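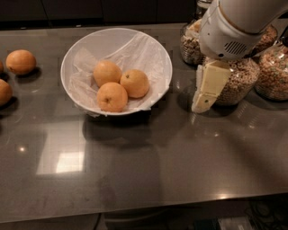
Dinesh Sengar says I should have bought the 5 kg arm, and that anyone who reviews the small one is reviewing a very expensive way to move fruit. He left this under my last post, then left it again in July in case I had missed it. I hadn't missed it, Dinesh.

Search this blog Search

So, the Clestora. It's a single arm on a rental plan from Jedus, and you pay by the month: 820 up front as a deposit, then 38 a day for the days you switch it on. The days you don't switch it on are free, and I have come to think of those as the premium tier.

The pitch is kitchen tidying. You show it a job, it does the job. My job was oranges into a bowl. I picked it because the Jedus sales page has a lot to say about "soft produce" and because I own oranges. I put tissue in the bowl, white tissue on a white bowl, which the setup guide tells you to avoid and which is exactly how my fruit bowl looks at home, so tough luck.

Teaching it took two evenings. You hold the arm by the wrist and walk it through the motion, and it remembers, more or less the way a teenager remembers where the dishwasher is. The app is called Furna for reasons I couldn't find in the manual. It has a big green button and a small gray one, and the small gray one is the one you want.

What I like: the fingers are gentle. I have squeezed oranges harder than this in the store while pretending to know what I was checking for. There wasn't a bruise on any of them by the end of the week. It also stops dead if you put a hand near it, and it did that every time I tried, including the times I hadn't meant to try.

What I don't like is the pausing. It gets over the counter and it thinks. You could make toast. My counters are dark and shiny, and Jedus support (a patient man who signed off as K.) told me glossy surfaces slow it down because it has to sort out the reflections. He suggested a placemat. I'm paying 38 a day and the fix is a placemat.

Cables, too. The guide promises "one tidy lead." Go ahead and budget for more than one, and for stepping over them.

I asked Kwadwo Wumbei how his Ververidis compares, as he's had one through a whole winter. He said it's faster, louder, and once put a lemon in the sink with what he felt was contempt. He is keeping it.

I'm keeping the Clestora until the deposit period runs out. Next up is dry goods, jars with lids, and I've read the page on lids. It says "results vary."

Dinesh, the 5 kg arm doesn't fit under my cabinets. I measured.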